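Section 2: Getting to Know the Arm Before Your First Shift

Welcome to the Natgate packing line guide. If you have spent years stacking cartons by hand, we know the change to an arm can feel like a big one, so please take your time with this section. Everyone on the line practises in the Lanum simulator before Friday's floor session, and you are welcome to go through it as often as you like.

1. Sign in at the training desk and open the lesson called Ceredov Start.

2. Turn the view slowly until you can find your way around the joints.
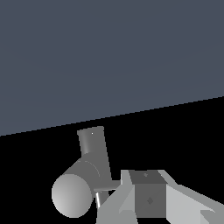

Some people like to spend a whole tea break just moving the view about, and that is fine - Apolinar Lozano, your shift trainer, did the same when he came over from the MacPherson depot.

3. Choose a side view and look at how the arm is standing before you ask it to move. 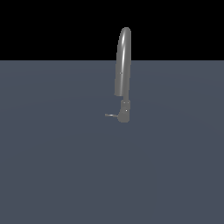
Figure 2. Arm upright, finger pointing left.

Note: Your job title and hours stay the same. The lifting goes to the arm, and you look after the checking, the labels and the odd torn carton.

4. Bring up the bent position and find the round flange at the end of the wrist.
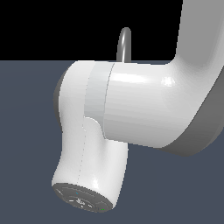

Figure 3. Arm bent, with the end flange bare.

Caution: On the real floor, never reach past the yellow line while the arm has power, even for a dropped glove. Press stop first, then wait 13 seconds.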